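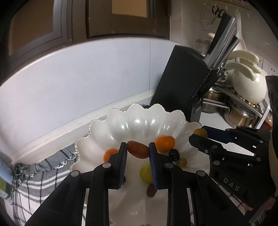
Unit 4: Looking after the hand-held gripper

Kirkau Technical Center, Burnside site
Handout, revised 26/07/2018

Read this before the bench session. Bring your own small screwdrivers. The shop tools stay in the Dunbar cabinet and have to be signed for.

What you are working on

The gripper has two linkage arms, one for each finger. The arms turn on pivot pins and carry the fingertips, and each fingertip is faced with a ribbed pad. The pads do the gripping. On small round items such as grape tomatoes or olives, a worn pad shows up early: the piece rolls or squirts out when you close on it.

Daily check

Wipe the pads with a damp cloth and dry them. Fruit juice is sticky and collects between the ribs, so use a soft brush there. Do not use solvent on the pads.

Open and close the fingers slowly, with nothing between them. Both should move by the same amount and meet face to face. If one arrives first, look for dirt at its pins before you adjust anything.

Hold the body still and try to move each fingertip sideways. A little give is normal. A click is not. Write it in the log and tag the tool.

Changing the pads

Pads are changed as a pair, even if only one is damaged.

1. Lay the tool on its side on a clean mat.
2. Take out the screws behind the fingertip and put them in the tray.
3. Peel off the old pad. Scrape away any glue with the plastic blade.
4. Seat the new pad with its ribs running the same way as the old one.
5. Tighten the screws by hand. Stop when the pad edge starts to bulge.
6. Close the fingers on a strip of paper and pull. It should drag evenly across the full width of the pads.

The pads taken off in May had done over 881 cycles on the Skultness bench, and the wear was mostly at the upper ends. Students tend to pinch with the tips. Use more of the pad where the item allows it.

Pins

One small drop of light oil per pin, then wipe off what is left. Oil that reaches a pad means a new pair of pads.

For next time

Complete log sheet 135 for your own tool and hand it in at the start of Unit 5. Leave the "remarks" box blank if you found no faults.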